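Liltorley Neighborhood Association
Minutes of the General Meeting, August 14, 2018

Chair: Vitória Mendes
Members present: 19

Called to order at 7 p.m. Minutes of the previous meeting were approved with one correction. The drain on Allden Street was cleared by the town, not by the contractor.

Old business

Creek path. The town has agreed to regrade the stretch behind Godinho Bakery before winter. The bench stays where it is for now. Vitória will ask for the work dates in writing.

Parking on Dratstead Road. The request for a two-hour limit was sent in February and there is still no answer. Several members said commuter cars are there by breakfast and stay until dark. Moved and seconded to send a second letter, with a copy to the county. Carried.

Street trees. Three of the maples planted last fall are dead. The nursery will replace them under the guarantee but wants us to dig out the old ones first. Left open until next month.

New business

Newsletter. Printing and postage came to about 800 dollars last year. Proposal to send it by email and print copies only for households that ask. There was a long discussion — some older residents do not use email, and others never got the spring issue at all. Moved to try it for two issues. Carried, 9 in favor, 7 against, the rest abstaining.

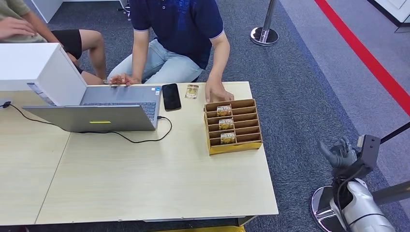
Laptop and phone on the table.

Block party. Same weekend as last year if the permit comes through. The grill needs a new regulator. Allden Street residents asked that music stop at 9.

Open floor

Question about the streetlight at Dratstead and Allden — already reported, no repair date given.

Adjourned 8:40 p.m.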